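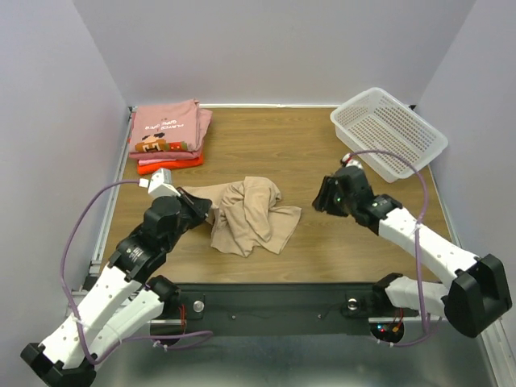
Siv Westerberg wrote in to say we had been far too quick with the new Kotar album last month, and that anyone who gives up on it before side two has missed the best thing the band has done since they were playing the back room in Pustville to their own girlfriends. She has a point, and I've spent a good many evenings with it since her letter came, so let me have another go.

For those who are new to all this, Kotar are the four-piece who grew out of the wreckage of Witov, and if you ever heard Witov you'll remember the noise (and possibly still have it in one ear). They made a single LP, pressed 800 copies, and fell out over the sleeve. The drummer and the bass player went off together, found a singer who had been doing folk clubs, and began writing songs that were slower and a good deal stranger than anything they'd managed before.

The new record is called 1792, after the house number of the place where they rehearsed, and it does start badly. I'll stand by that much! The first two songs sound like a band clearing its throat. But Siv is right about side two. "Heitmann" is a lovely thing, nearly nine minutes long, with that bass line going round and round underneath and the guitar hardly there at all until the singer stops, and then it comes in so loud I spilled my tea. The one after it is only a scrap, voice and harmonium, and I'd somehow not noticed it on the first few plays.

I still think the mix is muddy, and I wish they'd let the drummer sing again, as she did on the old Witov B-sides, but I've been humming the thing on the bus all week and that must count for something.

They're back in Pustville in July, upstairs this time, doors at half past seven. Tickets are 5 pounds from the record shop counter, and do bring cash, as the card machine is poorly again. If you have a spare copy of the Witov LP you'd be willing to part with, Siv would like to hear from you, and so would I.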